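Erdem Hanging Utensil Set with Stand

I have been selling kitchen stuff out of our Brurkell shop for 11 years and I still get excited about a good spatula (my sister-in-law Touran thinks I need a hobby). This set came in back in July and I took one home the same night, so what you're reading is me after a lot of eggs.

What I like most is the stand. My old utensils lived in a crock by the stove, all jammed in handles down, and every time I wanted the turner I pulled up the potato masher with it. With these you just reach over and unhook the one you want. The base is polished stainless and it does show fingerprints, I won't lie to you, but a dry dish towel takes care of that.

The heads are beige nylon, easy on nonstick pans. I use the slotted spatula for burgers and anything greasy, the solid turner for pancakes and fried eggs, and the skimmer for dumplings – Ah-rin at the front counter swears by it for those, and she makes 200 at a time for New Year's. Don't leave any of them leaning on a hot pan edge while you answer the door. Ask me how I know! 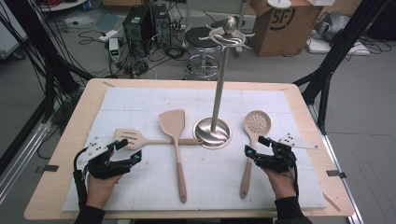

Washing up is easy. Warm water, a drop of soap, and an old toothbrush for the skimmer if you let rice dry in the holes. I hang mine back up damp with a towel under the stand. Check your cabinet height before you order, it's a tall thing and my neighbor Cor had to move his to the end of the counter.

Price is $39 for the stand and the utensils together. We don't split sets, sorry. Pickup at the Brurkell store is free, and orders to Brurneditz go out with Shahab's van in the morning, so get yours in by 9 if you want it on that run. Item number 277. Questions about returns go to Hala at the service desk.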